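홈 학과소개 교과과정 학생활동 프로젝트 보고서 자료실 이전글 다음글 목록

지역 신문 독자 편지의 주제와 말투 변화
사회조사실습 팀 프로젝트 최종 보고서

1. 주제를 정한 과정

우리 팀은 처음에 지역 축제의 홍보물을 조사하려고 했다. 그런데 남아 있는 홍보물이 최근 것에 몰려 있어서 시기별 비교가 어려웠다. 지도교수 면담에서 같은 형식으로 오래 이어진 자료를 찾아보라는 조언을 들었고, 그 뒤에 후보로 나온 것이 데마노 지역 신문 〈누마흐(Numach)〉의 독자 편지란이다. 이 신문은 창간호부터 폐간호까지 독자 편지란을 거의 거르지 않았다. 편지란의 위치는 여러 번 바뀌었지만 편지를 싣는 방식은 비슷했다. 편지 본문이 먼저 나오고 끝에 보낸 사람의 성과 동네 이름이 붙는다. 편집부의 답이 달린 경우도 있다.

연구 질문은 두 가지로 정했다. 첫째, 독자들이 신문에 무엇에 관해 썼는가. 둘째, 편지를 쓰는 말투가 시기에 따라 어떻게 달라졌는가. 처음 계획서에는 편집부의 답에 대한 질문도 있었으나 중간 발표에서 범위가 너무 넓다는 지적을 받아 부수적인 항목으로 낮추었다. 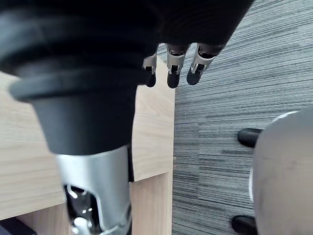
- 5 -

2. 자료

원자료는 라순스테드(Lasunstead) 문헌실이 보관하고 있는 〈누마흐〉 합본과 그 복제본이다. 문헌실이 만든 색인에 따르면 독자 편지는 모두 3,345통이다. 색인에는 게재 호, 면, 편지의 첫 문장이 적혀 있고 주제어는 없다. 우리는 이 색인을 모집단 목록으로 사용하였다.

전체를 다 읽기에는 한 학기가 짧았으므로 표본을 뽑았다. 신문의 판형이 바뀐 때를 기준으로 초기, 중기, 후기로 나누고, 각 시기에서 같은 수의 편지를 무작위로 뽑아 모두 375통을 분석 대상으로 삼았다. 시기마다 실린 편지의 양이 다르기 때문에 비례 배분을 하자는 의견도 있었다. 그러나 우리의 관심은 시기 사이의 비교에 있어서 같은 수로 뽑는 쪽을 택했다. 이 때문에 전체 합계로 낸 비율은 모집단의 비율로 읽으면 안 된다.

표본으로 뽑힌 편지 가운데 인쇄가 번져 절반 이상 읽을 수 없는 것은 같은 시기의 다음 편지로 바꾸었다. 바꾼 편지의 목록은 부록에 실었다. 초기 합본에서 이런 일이 특히 잦았다. 편지 한 통이 다음 면으로 넘어가는데 색인에서는 따로 세어진 경우도 발견되었고, 이때는 한 통으로 합쳐 읽었다.

문헌실 담당자인 헬게 오베리(Helge Åberg) 씨와 한 차례 면담을 했다. 색인이 만들어진 순서와 빠진 호가 있는지를 물었다. 오베리 씨는 중기의 12월 호들은 합본 상태가 나빠 색인 작업을 나중에 따로 했다고 설명하였다. 그래서 이 부분은 첫 문장 표기가 다른 곳보다 짧다. 분석에는 영향이 없었지만 원문을 찾을 때 시간이 더 걸렸다.

3. 분류 방법

주제 분류는 우에다(Ueda) 분류표를 바탕으로 하였다. 수업에서 다룬 분류표이고 독자 투고에 맞게 만들어져 있어 그대로 쓸 수 있는 부분이 많았다. 다만 원래의 '공공시설' 항목이 너무 넓어서 도로와 교통을 따로 떼어 내었고, '문예' 항목은 우리 자료에서 거의 나오지 않아 '기타'에 합쳤다. 최종적으로 사용한 항목은 다음과 같다.

도로와 교통
시장과 물가
학교와 아이들
이웃 사이의 일
행정에 대한 요청
신문 내용에 대한 의견
기타

편지 한 통에 주제가 여럿인 경우에는 분량이 가장 긴 것을 주 주제로 하고 나머지는 부 주제로 적었다. 처음에는 첫 문장에 나온 주제를 주 주제로 삼았는데, 시험 분류를 해 보니 날씨나 안부로 시작하는 편지가 많아서 규칙을 바꾸었다.

말투는 세 항목으로 기록하였다. 누구에게 말하고 있는가(편집부, 관청, 특정 이웃, 독자 전체), 요청을 직접 하는가 돌려서 하는가, 자기를 어떻게 부르는가이다. 마지막 항목에서는 '본인', '한 어머니', '오래된 독자'와 같은 표현을 그대로 옮겨 적고 나중에 묶었다.

분류의 일치도를 확인하려고 편지 90통을 두 사람이 따로 읽었다. 주제는 대부분 일치하였다. 어긋난 것은 '이웃 사이의 일'과 '행정에 대한 요청' 사이에 몰려 있었다. 예를 들어 옆집의 담장이 길을 막고 있으니 치워 달라는 편지는 한 사람이 이웃 문제로, 다른 사람이 행정 요청으로 보았다. 회의를 거쳐 해결을 누구에게 요구하는지를 기준으로 삼기로 하고, 이미 분류한 편지도 다시 확인하였다. 요청이 직접적인지 돌려 말한 것인지는 일치도가 이보다 낮았으며, 이 점은 5장에서 다시 적는다. 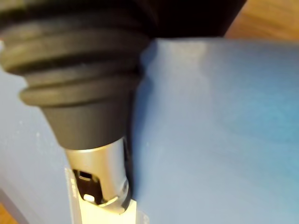
4. 결과

4.1 주제

세 시기를 통틀어 가장 많이 나온 주제는 도로와 교통이었다. 그러나 내용은 시기마다 달랐다. 초기의 편지는 길이 패었다거나 비가 오면 다닐 수 없다는 것이 많았고, 중기에는 버스 시간에 대한 불만이 늘었다. 후기에는 주차 문제가 대부분이다. 같은 항목 안에서 관심이 옮겨 간 것이어서 항목별 숫자만 보면 변화가 없는 것처럼 보인다. 우리 팀도 중간 발표 때는 이 부분을 놓쳤다.

시장과 물가에 관한 편지는 초기에 많고 뒤로 갈수록 줄었다. 초기에는 저울을 속인다는 항의, 생선 값이 옆 동네보다 비싸다는 내용이 자주 보인다. 학교와 아이들에 관한 편지는 중기에 가장 많았다. 중기에 데마노의 두 초등학교를 합치는 문제가 있었고 여기에 찬성하는 편지와 반대하는 편지가 여러 호에 걸쳐 이어졌다. 이 논쟁을 빼고 다시 계산하면 중기의 학교 관련 편지는 다른 시기와 비슷해진다.

신문 내용에 대한 의견은 후기에 늘었다. 부고의 글씨가 작다는 의견, 낱말 맞히기의 답이 틀렸다는 지적, 다른 독자의 편지를 반박하는 글이 여기에 들어간다. 특히 마지막 유형은 초기에는 드물었다.

4.2 말투

초기의 편지는 대부분 편집부를 향해 쓰였다. '귀 신문의 힘을 빌려' 또는 '편집인께서 살펴 주시기를'과 같은 표현이 자주 나오며, 관청에 바라는 것이 있어도 편집부에 부탁하는 형식을 취한다. 중기에는 관청을 직접 부르는 편지가 늘어난다. 후기에는 독자 전체를 향해 말하는 편지가 많아지고 문장도 짧아진다.

자기를 부르는 표현도 달라졌다. 초기에는 직업이나 집안에서의 위치를 밝히는 경우가 많았다. 후기에는 그런 표현 없이 바로 용건을 적은 편지가 더 많다. '오래된 독자'라는 표현은 세 시기에 모두 나타났고 주로 항의하는 편지에 쓰였다.

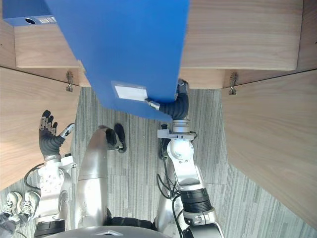 직접적인 요청과 돌려 말한 요청의 비율은 예상과 달랐다. 우리는 뒤로 갈수록 직접적인 요청이 늘 것이라고 가정하였으나 중기에서 가장 높았고 후기에는 다시 낮아졌다. 후기의 편지에는 요청이 아예 없는 것이 많기 때문이다. 의견만 밝히고 끝나는 편지, 다른 편지에 대한 반박으로만 이루어진 편지가 그렇다. 요청이 없는 편지를 빼고 계산하면 후기와 중기의 차이는 작다.

4.3 편집부의 답

편집부의 답은 초기에 집중되어 있다. 이 시기의 편집인은 펠리치아 소바(Felicja Sowa)로, 답 끝에 머리글자를 적어 두었기 때문에 누가 썼는지 알 수 있다. 소바의 답은 짧고 사무적이다. 길이 패었다는 편지에는 어느 관청에 문의하였는지를 적었고, 답을 받지 못한 경우에는 받지 못했다고 적었다. 편집인이 바뀐 뒤에는 답이 눈에 띄게 줄었다. 편지의 말투가 편집부에서 관청으로 옮겨 간 시점이 이와 비슷하지만, 둘 사이의 관계는 우리의 자료로는 확인할 수 없다.

5. 한계

첫째, 우리가 읽은 것은 실린 편지이고 받은 편지가 아니다. 편집부가 무엇을 골랐는지, 문장을 얼마나 고쳤는지는 알 수 없다. 말투의 변화라고 적은 것 중 일부는 편집 방침의 변화일 수 있다. 문헌실에 투고 원본이 남아 있는지 문의하였으나 보관된 것이 없다는 답을 들었다.

둘째, 직접적인 요청의 기준이 분명하지 않았다. '고쳐졌으면 하는 바람입니다'를 두고 팀 안에서도 의견이 갈렸다. 우리는 대상과 행동이 모두 나오면 직접적인 것으로 처리하였는데, 다른 기준을 쓰면 중기의 수치가 낮아질 수 있다.

셋째, 판형을 기준으로 시기를 나눈 것은 자료를 다루기 편했기 때문이다. 편집인이 바뀐 때를 기준으로 다시 나누면 4.3의 내용을 더 자세히 볼 수 있을 것이다. 분류 결과표에 게재 호를 모두 적어 두었으므로 다음에 이 자료를 쓰는 팀은 표를 그대로 두고 시기만 바꾸어 계산할 수 있다.

6. 역할과 진행

팀원은 5명이며 표본 추출과 원문 확인은 나누어 하고 분류는 모두가 참여하였다. 분류 회의는 오후 4시에 모여서 하였고, 회의에서 바뀐 규칙은 그때마다 분류 지침에 적었다. 지침의 마지막 판과 바꾼 편지의 목록, 우에다 분류표에서 고친 항목의 대조표는 부록에 있다. 편지 원문은 문헌실의 이용 조건에 따라 부록에 싣지 않았다.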